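**Skodholm folding table, 6 ft – 3 months in**

Bought two of these for craft fairs and the school pickup bake table. Paid 91 each, no coupon. Quick notes becuase a couple people asked.

Setup is fast. Legs snap down, ring slides over the hinge, done. First time the ring stuck on one side and I pinched my thumb pretty good. A little candle wax fixed it. Other table never had the problem, so maybe just mine.

Top is flat enough. Slight dip at the center fold, you feel it if you write on it. Under a cloth you'd never know. Standard 60 x 84 cloth hangs fine on the front, bit short at the ends.

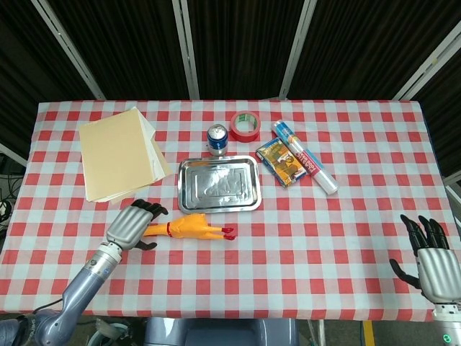

Weight – heavier than my old Cullen, lighter than the church ones. I can carry it one handed from the car but not far. Handle is thin and digs in. Wrapped it with an old sock, much better.

Box says it holds 200 lbs. Haven't tested that and won't. Had about 50 lbs of jam jars on one end at the Purkdale fair in March and it didn't bow. Did wobble when a kid leaned on the corner. On grass you want shims, the feet are narrow and sink.

Cleaning: wipes off easy. Coffee yes, permanent marker no. Mitali Barua says rubbing alcohol gets marker out, havent tried.

Gripes
- the latch rattles the whole drive
- rubber feet come off, lost one already
- instructions are one drawing, useless
- wish it came in gray, the white shows everything

Customer service was ok. Emailed for a spare foot, got two in a small envelope, no note.

Would I buy again? Yeah, at that price. If you're loading and unloading every weekend get the Romaniuk, costs more but the handle is a real handle. 4 stars, would be 4.5 without the rattle.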